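### 4.2 Length of stay and self-catering lets in Gornside

The second part of the survey looked at how long visitors stayed in Gornside and what kind of lodging they chose. We sent the form to 300 households that had booked through Pratari or Flalis, the two letting agencies with the most addresses in the valley. Guests who booked directly with an owner are not covered, and the results should be read with that in mind.

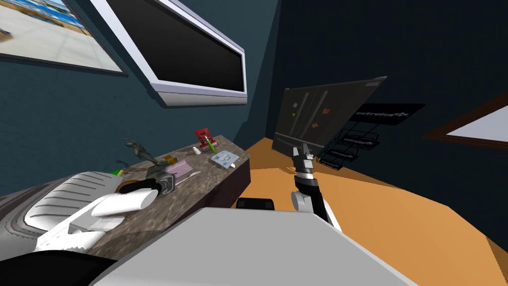
Of the returned forms, 63 per cent came from parties staying fewer than four nights. Owners had told us in the earlier interviews that the week-long booking, Saturday to Saturday, was still the usual pattern. The forms do not support this outside August. In the spring months most parties arrived on a Friday evening and left on Monday morning, and several owners have since dropped the fixed changeover day.

Short stays raise costs for the owner. Cleaning and laundry are paid per booking, so a let with many short bookings can earn less than one with fewer long ones, even when it is full on more nights. Flalis passes the cleaning charge to the guest as a separate line. Pratari includes it in the nightly price. We found no clear difference in length of stay between the two.

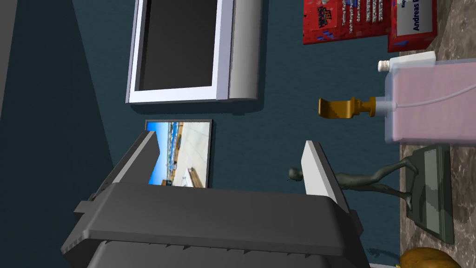 Spending in the village followed a different pattern from the one described in Section 3. Parties on short stays ate out on most evenings and bought little from the shops. Those staying a week or more cooked for themselves and used the Dawber farm shop at least once. Figure 2 gives the share of each group that reported an evening meal out.

**Figure 2.** Parties reporting at least one evening meal out, by length of stay. Fewer than four nights: 86 per cent. Four nights or more: 63 per cent.

The gap is large enough to matter for the two pubs, which both close their kitchens early in the week.

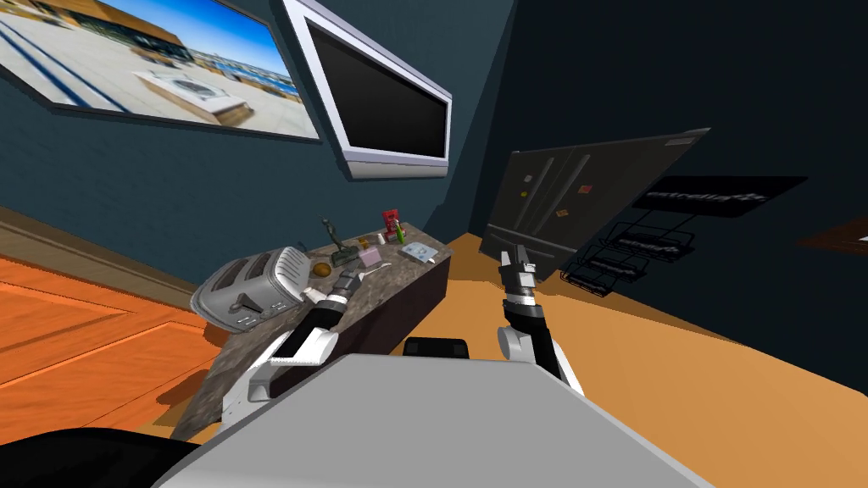 We also asked what guests would change. The most common answer was a later bus from the station, followed by clearer directions to the property. Price came well down the list. Answers on parking were too mixed to group, and we return to them in Section 5 with the traffic counts.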